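26th March

I came to Brunley early again. The heating in the corridor was already on but our room was still cold, and I kept my coat until the tea was ready. Rekha Kashyap had left a note on the door of the cupboard: "Left gripper, please look. Stopped at 199." She writes small, and at first I read 149.

So the counter in the log had stopped at 199 cycles, and the left arm had been complaining since yesterday afternoon. The message was only that the gripper did not answer. I have seen this message before, in November, and that time I took the whole wrist apart and lost a day for nothing. This time I promised myself to begin with the cable.

I pressed the stop button, waited until both arms were resting, and switched off the supply to the left one. Then I followed the cable with my fingers from the wrist to the plug on the gripper housing. I could feel nothing wrong when the arm was straight. When I bent the wrist by hand as far as it goes in the program, the cable became tight and the plug moved in its socket. It was a very small movement. The loop was simply too short. Somebody (I think it was me) had pulled it back last month to make it look tidy, and every time the arm reached far over the table it was asking for a little more cable than it had.

I opened the two nearest ties, gave the loop more length, and closed them again without pulling hard. Vikas Joshi always tells me that a tie should let the cable slide, and I always forget it when I have the cutters in my hand. I also did the same on the right arm, although it had not complained. Its cable hangs quite low beside the arm and I do not like it, but it is free and it does not catch on the table edge, so I let it be.

After that the fingers. The screws of the lower finger on the left side were not loose, but not what I would call tight. I took them out one by one, cleaned them, and put them back with a small drop of the blue glue. The sheet from Skavham says to check them each 400 hours. We are not so regular. I have now written it inside the cupboard door in big letters, under Rekha's note.

Omprakash Sengar telephoned in the middle of this to ask if the cell would be ready after lunch. I said yes before I knew it. This is a bad habit of mine.

Then I gave the left arm its supply again and did the homing, first slowly. The zero position of the gripper was wrong by 3 millimetres, which I suppose comes from my handling of the fingers. I corrected it in the settings and wrote the old value and the new value in the Jindent notebook, on the page where Elango Lobo wrote his values before he moved to the other building. It is strange to see his handwriting there still. He made his sevens with a line through them, as I do.

I had a long look at the front table also. The two tables had moved a little apart in the night, or perhaps the cleaning people pushed them, and the position of the front one matters more than one thinks. I pushed them together again and measured from the leg to the mark on the floor. I am not happy with this way. I will ask Rosalía Garrido if we can fix the legs to the floor, or at least put a bar between them. She will say to write a request. I will write a request.

Lunch was rice and an egg.

In the afternoon we ran it with the soft things. I chose the pink plush for the left arm, as it is the piece it used to drop, and the clear container with the blue rim stayed near the middle with the orange-red things in it. I set the speed low and made 5 runs with my hand on the stop button, and the fault message did not come back. After this I let it go at the normal speed and sat down on the other side of the room with the notebook, where I could hear the motors. The left elbow has a soft noise that I do not remember, like a drawer that needs wax. It may be old and I never listened. I wrote it down with a question mark.

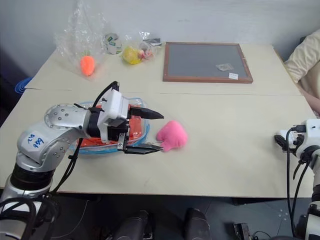
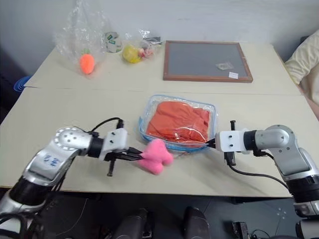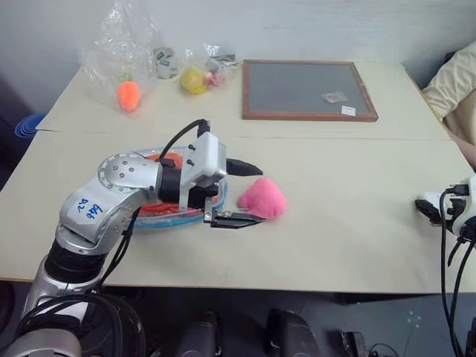 The left arm and the pink plush, with the blue-rimmed container.

Tomorrow I should order more ties from Karakaya, the soft kind, and ask Vikas about the elbow. Also bring back Rekha's small screwdriver, which I found in my coat pocket on the bus.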